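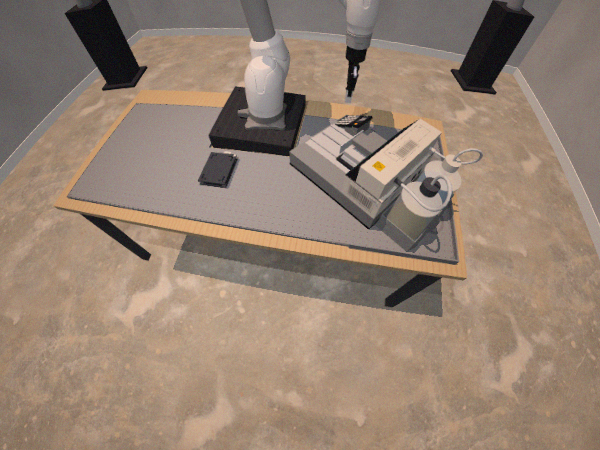
Table with the perforated top, grey walls behind.

Continuing the glue notes for the Sendutero boxes. The second batch of hide glue was soaked overnight in cold water, 135 g of dry grains to 500 ml. In the morning the grains were swollen but a few in the middle still felt hard, so I gave them two more hours. I think the jar is too narrow and next time I will use the flat dish.

Heated in the water bath to 60 degrees. Quentin Rey says the Feng thermometer reads too high. I compared it with the old glass one and they differ by two degrees, which I can accept for this work.

Test strips: beech on beech, beech on spruce. The spruce drinks the glue very quickly and the joint looks starved at the end grain. Sizing first with thin glue is better, but then one must wait, and I did not wait enough with strip 4. Please do not count strip 4.
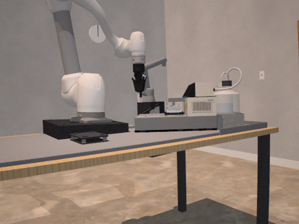

Skonau, Mar 10, 2026

Opened the clamps at nine. Strips 1 to 3 broke in the wood and left the glue line whole, so I am content with them. Strip 5 (spruce, sized) opened in the glue line at one corner only. Probably the clamp was not straight.

The smell of the old batch from August is now really bad. I threw it away and washed the pot twice.

To do: order 765 g more of the grains from Drirneo, same grade as before. Ask Quentin if he still has the small brush with the short hair. Repeat strip 4 with a full hour between sizing and gluing, and write the room temperature beside it, I forgot it again.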